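Project Report: Slip and Pinch Faults in Hand-Held Gripper Cloth Handling
Section 4: What went wrong

The aim was to record 200 folds of large cloth items on a bed, using hand-held grippers with Achari finger pads, and pass the recordings to the Nelum arm in the lab. The home sessions finished on August 8, 2025.

The fault first showed in March as a slow return on the jaw. The trigger was let go and the jaw stayed shut on the cloth. We put it down to lint in the joint, cleaned it and carried on, which was a mistake. The Gollemano return spring had lost tension, and thick bundles of cloth made the problem worse. In 18 recordings the log says "open" while the jaw is still closed. The Nelum arm learned from these and tried to move away with the cloth still held. On one run it pulled a full duvet cover off the test bench and took the lamp with it.

Bulky khaki-toned cloth at the gripper, over a patterned bed covering:
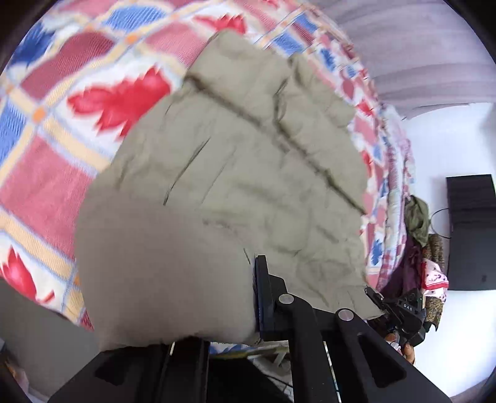
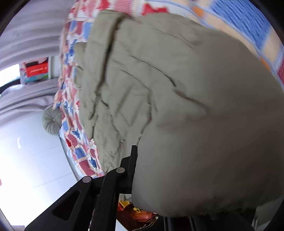
Kevin Mac Giolla read the draft and disagreed with us about the cause. He wrote that a weak spring should have shown up on thin cloth as well, and asked whether the trigger cable had been checked for drag. It had not. When we took the Stodorix housing apart the cable was kinked in 2 places, so the spring was only part of it.

4.1 Changes made

Spring and cable were both replaced. The jaw position is now read from the joint and no longer from the trigger. The arm stops if the two do not agree within 200 milliseconds. The bad recordings were removed and the arm was trained again, but we ran out of bench time before repeating the duvet cover test.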